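3.2 Recording conditions and phone settings 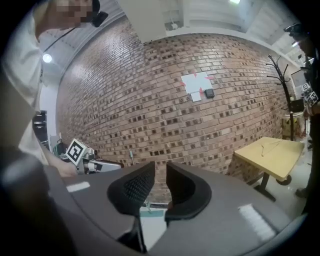
Low light is the most difficult condition for a phone camera, because the small sensor must choose between a long exposure and a high gain. In this section we describe how the night clips of the Skunum set were recorded and which settings were kept fixed.

All clips were made with two phone models, which we call Simon and Lallent after the names of their camera applications. The recordings took place in October in the music hall of Flokthorpe, during evening rehearsals with the stage lights on. Each phone recorded 20 clips, so the set has 40 clips in total. Every clip has a length of 30 seconds.

The focus was locked before each clip. We left the white balance on automatic, as most concert visitors do not change it. The exposure was also automatic, but the gain was limited to 1000 — above this value both phones apply a strong smoothing that removes the texture of hair and cloth. Optical stabilization was on in all cases.

Sound was stored together with the video and was not processed. With Lallent, the loud passages were clipped in several recordings. We kept these recordings in the set, but they are excluded from the sound comparison in Section 4.

Figure 3. A hand-held gripper with two black fingers; at the left, a person in a white shirt reaches toward a second device with a square marker.

For the comparison of noise, we selected still frames in which the singer does not move. This selection was done by hand and it may favor slow songs. We discuss this limit again in Section 5.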